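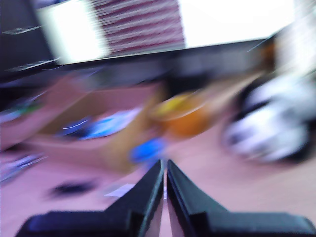 ### 4.2 How the repertoire was learned

Most of the players in Cesodden told us that they did not learn their tunes from printed music. In the interviews, 19 players described the same way of learning: they sat near an older musician at a dance, listened for many evenings, and then tried the melody at home. Colm Conneely, who plays the button accordion, explained that he "had the whole waltz in the ears before one finger was moved". He could not say when exactly he learned it.

Recordings had a bigger role than we expected at the beginning of the study. The cassettes made by the Breathnach family were copied and given further, often without any titles. For this reason, the same polka can have three or four names in the town. Our list contains 156 tunes, and we treated two versions as one tune when the first part was the same in both. This decision is open to discussion – Hoani prefers to compare also the second part, and with her method the list would be longer.

! 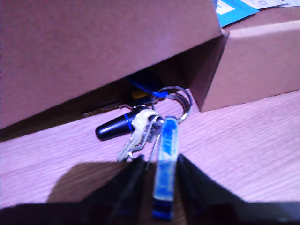 *Figure 3. Keys on a ring with a blue-and-white tag, on a wood-grain tabletop.*

The younger players used a different mixture of sources. Bláthnaid Ó Dubhghaill learned her first tunes from her uncle, but later she slowed down recordings on her phone and repeated each phrase until it was steady. She considers this a faster method, though she also said that her uncle's bowing "does not come through the speaker". Arsen Koval had a similar opinion about the rhythm of the guitar, which in Cesodden is played slightly behind the accordion.

The band Gedo is a special case. Its five members come from different towns, and they needed a common repertoire for the dances in November. They wrote down only the chords and the order of the tunes, while the melodies stayed unwritten.

!

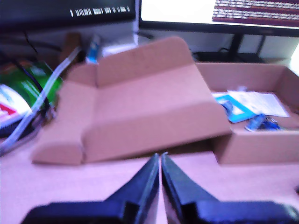

*Figure 4. Partly folded brown cardboard box on a tabletop.*

At the dances themselves, nearly 200 people were present on the largest evening, and the order of the tunes was changed several times during the playing. Maximiliano Palacios gave the signal for each change by lifting his foot. New players had to learn this signal too, and it is not found in any of the recordings. The question of tempo is treated separately in Section 4.3.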